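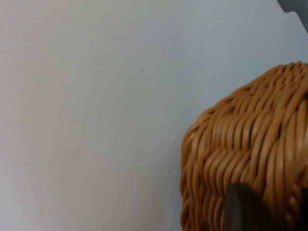

Interior Wall Repainting: Frequently Asked Questions
Nedlow Building Services, tenant information

When is a wall repainted?
A wall is repainted when marks remain after cleaning and are visible from 8 feet in ordinary room light. Small specks on a matte surface are spot-treated first. If more than one coat of touch-up is needed, the whole wall is done, corner to corner.

Can I touch up marks myself?
Yes, with paint issued by the office. Store-bought white will not match. Units in Urcombe Court use a flat finish; units in Saliba House use eggshell, and the two must not be mixed on one wall.

How should matte paint be cleaned?
Use a soft damp sponge and plain water. Do not use melamine pads or anything abrasive -- they polish the finish and leave a shiny patch that cannot be removed without repainting.

How are pinholes filled?
Press in lightweight filler with a flexible knife, let it harden, sand with 220 grit and prime. Unprimed filler shows through as a dull spot.

What will I be charged?
Normal wear is not charged. Damage beyond normal wear is billed at $87 per wall, or $130 if plaster repair is required. Ceilings are quoted separately.

How long does the work take?
One day for a single room. Windows should stay open overnight where weather allows.

Who do I contact?
Send requests to Ruba Haddadin in the maintenance office, extension 112. Include the unit number and which wall is affected. Billing disputes go to Imad Awad, in writing.

Last revised 2025-12-08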